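How to read a "miracle brain pill" story without being taken in

Every few weeks a headline promises that something in your kitchen, garden or medicine cabinet will save your memory. Most of these stories are thin. You can sort the thin ones out in a few minutes, and you don't need a science degree.

Step 1. Find out who or what was tested. Look past the first two paragraphs, where the word "mice" tends to be hiding. Cells in a dish come even further down. If the story never says, assume it wasn't people.

Step 2. Find the number of people. A trial with 30 volunteers can hint at something. It can't tell you what to swallow. I'd want 200 at the very least before I changed my breakfast, and I'd still grumble.

Step 3. Turn the percentage back into people. "Cuts risk by 33 per cent" sounds grand. If three in every 200 fell ill without the pill and two in every 200 with it, that is your 33 per cent.
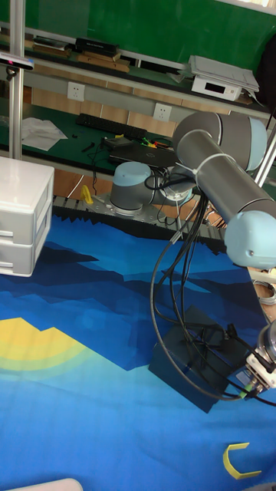 A robot arm with its cables strapped along it.

Step 4. Ask what was measured. Scoring better on a word list after 80 days is not the same as avoiding dementia, however the headline puts it. Blood results and brain scans are further off still.

Step 5. Follow the money. Scroll to the bottom of the original paper and read the funding note. If the firm selling the capsules paid for the work, that doesn't make it wrong, but I'd wait for somebody else to repeat it.

Step 6. Check whether it has been published at all. A talk at a conference in August is often a press release with slides.

And please don't stop or start any medicine on the strength of a news story. Ask your GP or pharmacist, and take the article with you if it helps.

Praltalwood health pages. Last checked March 11, 2025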